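Small Arm, Big Appetite for Chores

The Zaltent kit from Mimesow landed on my kitchen counter on Wednesday, and I've hardly left it alone. I gave it a teal basin with a little sandy grit in the bottom, the sort of job I'd normally skip.
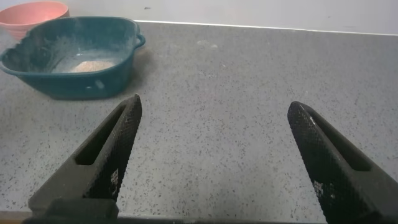
I love the grip pads! They have a fine crosshatch, and swapping a finger takes 3 screws.

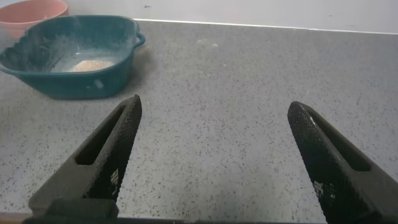 At $2,060 it isn't an impulse buy, but spare pads cost $70 a pair, and the manual is a joy to read (I did, twice).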